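Most of the work on a two-armed robot at Gekano happens before either arm moves. The company writes control software for humanoid hands, and its engineers spend the greater part of a week reading logs, changing a few numbers in a file, and running the same motion again.

The product is called Hopkin. It sits between a planner, which decides where each hand should go, and the motor drivers, which make the joints turn. Seven people work on it. Their hardest problem over the past year has been contact: what the arm should do when something touches it that the plan did not mention.

An older version treated every unexpected force as a fault. The arms stopped, a message came up, and someone had to clear it by hand. During one long test in the spring, Hopkin logged 269 of these stops. Only 38 came from a real collision. The rest were cable drag, friction in a wrist, or a person leaning on a forearm to move it out of the way.
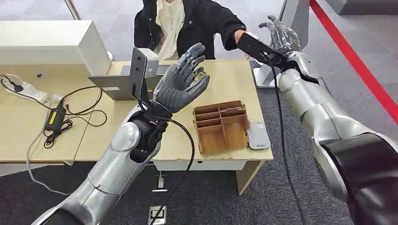 By the Mamau staff
December 2022

The current version tries to tell those cases apart. A person's hand on the wrist of an arm is a different kind of input from a box edge under the fingers, and the software now keeps a running estimate of both. If the force builds slowly and lines up with a direction the joint can move in, Hopkin lets the arm give. If it arrives as a spike, the arm holds and backs off.

Cables took longer. The ones that hang from the wrists pull with a different weight at each pose, and the pull changes when a loop catches on a table edge. The team first tried to model this and gave up. They now run a short calibration at startup - each arm visits a set of poses, and the software stores the load it reads at each one. It takes five minutes and has to be repeated whenever a cable is rerouted.

Planning is handled by a separate tool, Flusen, which Gekano licenses to other labs. It checks both arms against a map of the table and anything fixed to it, such as brackets and trays. The map is still typed in by hand. A version that builds it from camera data runs in simulation, but it has trouble with thin cardboard dividers and drops them from the map when the light is poor.

Gekano plans to ship the contact handling first and leave the camera work for a later release. Labs already using Flusen will get the new Hopkin interface as an optional update, with the old stop-on-fault behavior left on by default.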